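Section 3. Setting Up Your Listing in Altari

Use these steps after your agent has activated your seller account. You will need your property tax bill, the year the house was built, and the finished square footage. Allow an evening for the whole section if you have not gathered your papers yet.

3.1 Enter the property details

1. Sign in and select My Home, then New Listing.
2. Type the street address and pick the matching line from the drop-down list. If the address does not appear, select Enter by Parcel Number and copy the number from your tax bill.
3. Fill in bedrooms, full baths and half baths. A room without a closet can be listed as an office or den.
4. Enter the finished square footage. Leave out the garage, unfinished basement and any porch without heat.
5. Select Save Draft.

Note: Drafts are kept for 102 days. After that the listing is removed and the details have to be entered again.

3.2 Set the asking price

1. Open the Price tab. Altari shows recent sales near your address, with the closest at the top.
2. Clear the check box next to any sale that is a poor match, such as a two-family house or a lot with no building on it.
3. Leave at least three sales checked. With fewer than three, the suggested range stays gray.
4. Type your asking price and select Send to Agent.

The suggested range comes from closed sales only. Homes under agreement are left out until the deed is recorded, so in a busy spring the range can lag behind what buyers are paying. In Somcombe and Uvisthorpe, records are usually posted in the evening, after 7 p.m.

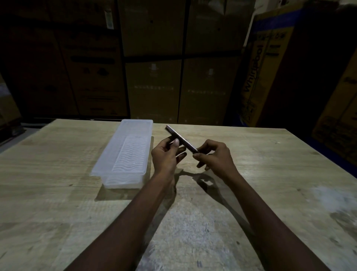
Can I change the price after the listing goes live?

Open the Price tab, select Request Change, and enter the new figure. Your agent has to approve it before buyers see it, and the old price stays in the listing history.

Caution: Do not withdraw a listing and enter it again to reset the number of days on market. Altari matches the parcel number and carries the count forward.

3.3 Add showing times

1. Select Showings, then Weekly Hours.
2. Mark the hours when buyers may visit. Unmarked hours are treated as closed.
3. Choose how much notice you want. The default is three hours.
4. If you have a tenant, turn on Tenant Notice and enter the tenant's email address.
5. Under Instructions, tell agents about alarms, pets and where to park. Never put an alarm code here. Use the Lockbox field, which is hidden from buyers.

Note: In January and other snow months, say which door is shoveled.

3.4 Submit for review

1. Select Review. Missing items are shown in red.
2. Read the seller disclosure and sign with your full legal name. If the deed has two owners, both must sign.
3. Select Submit. The status changes to Pending Review.

If the status has not changed by the next business day, contact Nabila Wuisan at the listing desk and have your parcel number ready. Offers are covered in Section 4.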